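Sports Economics Seminar, final project
Vinh Tô
Dec 1, 2018

# Who gains when a college athlete has to sit out a year?

I started this project expecting to defend the year-in-residence rule, at least partly. The usual case for it is academic: a player who changes schools needs time to settle into classes before the travel and the practice hours pile on. I have now read as much of that case as I could find in our library, and I don't think it holds up very well. I also don't think my own numbers prove the opposite, and I'll try to be fair about that.

## What I asked

My question was narrow. When coaches and athletic departments talk about sitting out, do they talk about school, or do they talk about rosters? If the rule exists for the student's sake, the people enforcing it should mention the student's coursework fairly often.

I collected 200 public statements on transfers, made by coaches, athletic directors and league officials in football and men's basketball. They came from press conference transcripts and local newspaper stories. I coded each one by its main reason. Statements with no clear reason went into a separate pile and were left out of the comparison. My search log had 3473 results before I cut the duplicates and the stories that only reported where a player was going.

## What the statements say

Only 7 of the 200 gave academics as the main reason. Another 60 were about roster stability in one form or another: scholarships already promised, a depth chart with a hole in it, fear that a rival was calling players on the side. The rest were split between loyalty, "teaching kids to finish what they start," and the pile with no reason at all.

The loyalty group bothered me the most. Several of the coaches in it had left jobs before their contracts were up, and none of them sat out a season. I know this comparison gets made a lot and that it annoys people. The standard reply is that a coach's contract has a buyout and a scholarship doesn't. Fine, but a buyout is usually paid by the next employer, and the coach is on the sideline in September either way. 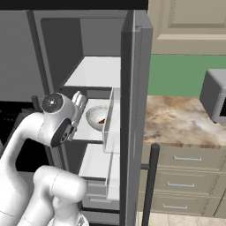 ### Methods and limits

My coding was done alone, over two weekends, with a spreadsheet. A second reader would have disagreed with me on some of these, especially where a coach gives two reasons in one sentence. I picked whichever came first, which is a weak rule, but I couldn't come up with a better one that I would apply the same way every time.

There is also a bigger problem. What a coach says to a reporter after practice is a poor guide to why a rule was written. Academics may matter a great deal in meetings I can't see. I doubt it, but my data can't rule it out.

I also left out most other sports. Athletes in many of them can already use a one-time exception and play right away, as long as their school agrees to it. I would have liked to compare grades between those athletes and football players who sat out. I couldn't find figures I trusted at that level of detail, and the ones I did find lumped in graduate transfers, who are a different kind of student.

### The change this fall

Since October, Division I players have been able to tell their school they want to leave and have their names entered in a database. The school can't block other coaches from contacting them anymore. This has been praised as a big step. I would call it a medium one. The sit-out year is still there for football and basketball, a waiver is still needed to avoid it, and conferences can still have tougher rules of their own. A school can also cancel the scholarship at the end of the term once the player has given notice. That last part gets much less attention in the coverage I read, and for a backup lineman with no offers waiting it may be the part that counts.

### What I'd conclude so far

The academic argument is mostly missing from the way people in charge talk in public. Roster control shows up far more often. I would not go further than that on this evidence.

If I continue this in the spring, I want to look at waivers: who asks for them, who gets them, and whether having a lawyer makes a difference. My guess is that it does. I had the same kind of confidence about the academic case in September, so I'd rather see the records first. Most of them are probably not public.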